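Mekier two-arm folding kit, quick review

Posted July 30, 2020

Short version first, I have a truck to unload. Good kit. Fingers are the best part. Software is so-so. Manual is bad. Would buy again, would complain again.

What I got: two small arms, a gripper on each, power supplies, a bag of screws, one spare set of fingers. Clamps cost extra. I think they should be in the box at this price but whatever, I had clamps.

Setup

Took me an afternoon. The manual has the base bolts going in before the cable guide, and if you do it that way you will be taking the base off again. Cable guide first. Then base. I did it wrong on both arms, so that's on me for the second one.

Calibration is a jog-and-click thing. Fine. Slow. Don't lean on the table while it runs.

The fingers

Big yellow things, much wider than I'm used to. Blunt. They close flat against each other down one straight seam, and the faces have these molded pockets. Surface is a bit rough, matte, so glare off the fingers hasn't bothered me. Black pads on the outer ends. I was ready to swap the whole lot for Sovitz fingers on day one and never did.

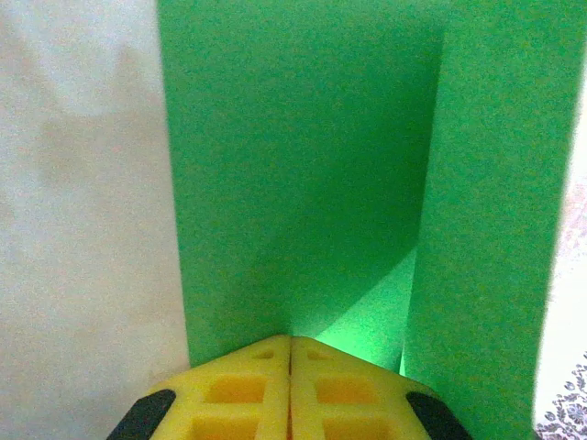
Hauke Albers wrote in after my first post to say the pockets fill up with lint if you run towels, and a toothbrush gets it out faster than compressed air. He also thinks the Sovitz set grips thin stuff better but chips at the tips. I haven't chipped a Mekier one yet, for what it's worth.

Tip alignment was slightly off on my left arm out of the box. Loosen the screw behind the finger, close the gripper, tighten. Check it again after a few days becuase mine crept.

Handling soft stuff

So this is what I bought it for. Pinch near an edge, lift, lay it over. Force setting goes from 1 to 6 and the default is way too high for thin material, it bunches. I stay on 2 for anything light. 3 for heavier cloth. Never found a use for the top end.

Picking up one layer and not two is still hit or miss. Wide blunt tips don't help there. Coming in low and from the side works better than straight down, and a tablecloth underneath gives the tips something to sink into. On bare laminate they skate.

The second arm matters more than I expected. Pinch with one, bring the other one in close by the edge. With one arm I was getting corners dragging all over the place. Watch the clearance though, these fingers are wide and the software lets them get very close before it says anything.

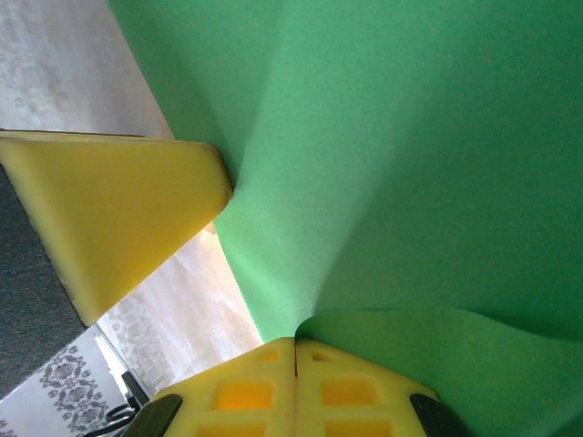 Software

Record a motion, play it back, adjust points. That part I like. Saving is weird: it keeps the last version only, so rename before you touch anything. Lost a good fold that way. Undo exists but not for speeds. Why.

It froze on me over 4 times in the first week. Update helped. Hasn't frozen since, but I still save before every playback.

Support

Emailed about the tip screw. Svenja Wunderlich answered the next morning with a drawing and the right torque, no ticket number nonsense. Asked about the manual too and she said a new one is planned for October. We'll see.

Who should get it

Small shop, sample room, a classroom with somebody patient in it. If you need speed, no. If you need to pick single sheets off a stack all day, also no, look at something with suction. I had a Trummer on loan last year and it was quicker on flat stock, useless on a towel.

Pros: fingers, support, second arm included, quiet
Cons: manual, no clamps, saving, tip screw creeps
Would like: narrower fingers as an option, a clearance warning that comes on eariler

Will add a note on wear once I've put more hours on the pads.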